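How does a football match get onto your telly? 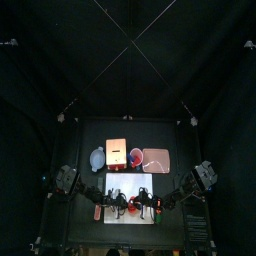 Reading time: 2 minutes

I used to think one person stood by the pitch with a camera and that was it. Not even close! A big match can have 18 cameras, and all their pictures whizz down cables to a lorry parked outside – it's packed with screens.

Inside sits the director. My friend Shazia does this job, and she talks all match long. "Ready four... take four!" When she says "take", the vision mixer (that's a person AND a machine, confusingly) presses a button and you see a new view at home.

Somebody else looks after replays. So if you sneezed and missed the goal, don't worry – you'll get it again from behind the net.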